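4.2 Kitchen chores: putting the cup on the rack

We went into the kitchen block of the study thinking it would be the easy one. I'd spent most of March on the shop-floor block (sorting fasteners, feeding the Gemholm press, all that) and I was looking forward to something a bit more homey. Dishes! How hard could dishes be? Readers who skipped Section 3 should know that every chore in the Dronley set gets 30 trials per controller, and a trial only counts if the arm finishes by itself, with no nudging from us and no resets partway through.

The rack chore reads like nothing on paper. The arm picks up a cup, carries it over to a small drying rack, leaves it there and lets go. A kid can do it while arguing with you about dessert. For the arm it's a chain of fussy little decisions, and the one that gave us the most grief was the grasp. A cup can be held by the wall, the rim, the handle or some mix of those, and each choice limits what you can do at the other end. Grab it low on the wall and the fingers end up exactly where the rack wants to be. Grab it near the rim and handle and you've got more room to work with, but the cup can pivot between the fingers on the way over, and then your nice planned approach angle is a bit of a fib.

We also picked clear plastic on purpose. Our depth camera has a terrible time with anything see-through, and I wanted that problem in the study because real kitchens are full of it. Opaque mugs would've made our numbers prettier and told us a lot less.

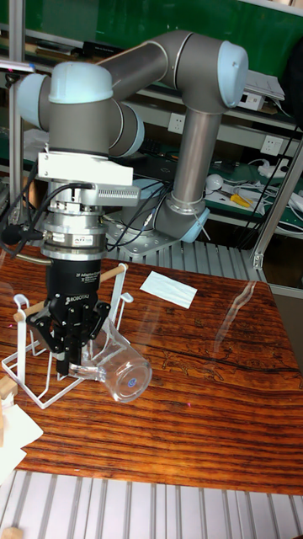
Figure 5. Rack chore. The two-finger gripper holds the clear measuring cup near its rim and handle, beside the white wire rack.

Both controllers got the same cup and the same rack. The first is our scripted baseline, built on the Clisura planner, and the second is the learned policy, trained on 110 demonstrations that I mostly drove myself (my wrists have opinions about this). For both of them we logged wrist forces through the whole motion, and I'd really recommend that to anyone trying something similar. Video will tell you that a placement went wrong, but the force trace often shows you the moment it started going wrong, usually a light brush against the wire a good while before anything visibly moves.

The baseline was very tidy right up until the cup shifted in its grip, and then it carried on as though nothing had happened. I found that oddly stressful to watch. The learned policy was scruffier. It wandered, it hovered, it sometimes backed off and had another go from a slightly different angle, and that last habit is the one I'd most like to keep. It did get stuck hovering on 5 of its trials and simply ran out the clock, so I'm not about to call it clever.

So can a machine put your dishes away yet? In my view, not in any kitchen I'd want to cook in. Our rack stayed in one spot, there was a single cup, and nothing else was drying on it. Change any of those and I'd expect both controllers to struggle, though we haven't tested that properly and I don't want to oversell a hunch. We did try sliding the rack over by a hand's width during setup, just to see, and the baseline needed a fresh calibration before it would behave. The Gebremichael grasp scorer, which we cover in 4.3, helps with the pivoting problem but does nothing for the hovering.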